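Ticket 218 -- Shared calendar keeps shifting bookings by an hour
Opened: 1 March 2023
Product: Codetti desktop, syncing to Urkanel
Status: Solved (I think!)

Hi all, me again. I'm going to write this up as I go this time, because last time I fixed something on this setup I had no idea afterward which thing I'd done.

So the problem. We run the bookings for the workshop at Skamavside out of one shared calendar. I enter everything in Codetti on the office computer, it syncs up to Urkanel, and everybody else reads it on their phones. Since late January some of the bookings have been landing an hour late. Not all of them, which is what's driving me up the wall. A morning slot I typed in for 9:00 shows up as 10:00 on my phone, and the one right after it is perfectly fine.

What I tried first:

Restarted Codetti. No change.

Restarted the computer. No change, plus it decided to install updates, so there went my coffee break.

Signed out of Urkanel on the phone and back in. For a minute I thought that did it, but it was just showing me an older copy. Once it caught up, the wrong times were back.

Checked the clock on the office computer. It's right. Checked the time zone too. Also right, and so is the phone.

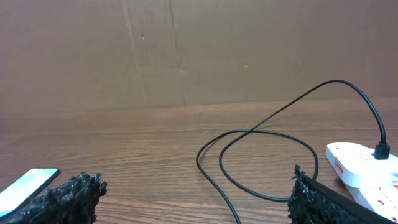
Next I made a test calendar with nothing in it and typed in a few fake bookings, same hours as the real ones. Every one of them came through correctly. So new bookings in a new calendar are fine, and it has to be something about the old calendar or the old entries. I tried a new booking in the old calendar and that was fine too -- until I made it a repeating one. Then it jumped an hour. Aha!

I went back through the list and sure enough, all the bad ones are repeating bookings. There are 13 of them. The one-time bookings are all where they should be.

Update, after lunch: somebody in the forum told me to look at the log, which I didn't know existed (Help menu, then Show Sync Log, in case you're like me). It's mostly gibberish to me but this line comes up over and over:

series rule zone mismatch: calendar=local, series=inherited, applying offset +1

I searched for that and found an old thread where a person had moved their calendar over from Giáp, and that's exactly what we did when we switched! The way they explained it, each repeating booking carries its own time zone, separate from the calendar's, and the import from Giáp filled that in with whatever the old account was set to. Ours was set up years ago by who knows who and was one zone off. Single bookings don't carry it so they never had the problem. It doesn't explain why my brand new repeating booking jumped too, but apparently the old calendar has a default for new series and that came over in the import as well. Sneaky.

What worked, in order:

1. Turned sync off in Codetti. Do this first. I didn't the first time and got duplicates of everything, which was a fun 11 minutes of deleting.
2. Calendar Settings, Advanced, Default zone for series. Changed it from Inherited to Same as calendar.
3. Opened each repeating booking, chose Edit whole series, and picked Same as calendar there too. You have to change something else before the Save button wakes up, so I added a space to the title and took it out again.
4. Turned sync back on and waited.

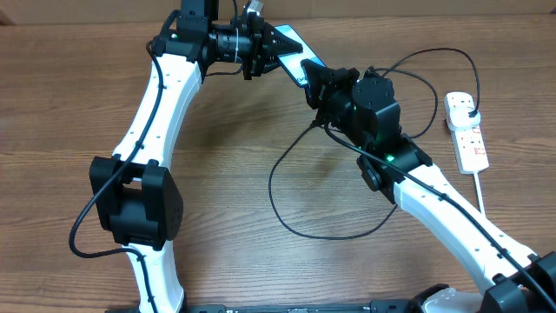

Workshop table, two white arms with black grippers

It took a while to come through on the phone and I nearly panicked and started over. Don't! Pull down to refresh and leave it alone. When it finished, all the morning slots were back at the hour I typed.

Two leftovers. One series has an exception in it (a single date moved to the afternoon) and that one date is still an hour off, even though the rest of the series is right. I moved it by hand. If anyone knows a cleaner way, I'd love to hear it. Also, reminders on my phone went off twice this afternoon for the same booking, and I don't know if that's related or if it's my phone being my phone.

I'm on version 2 of the desktop program and haven't tried any of this in the browser version -- the menus look different over there and I couldn't find the Advanced page at all. If you have the same log line, start with step 2 and see whether a new repeating booking behaves before you bother editing all the old ones.

Leaving the ticket open until the next batch of bookings goes in, then I'll close it.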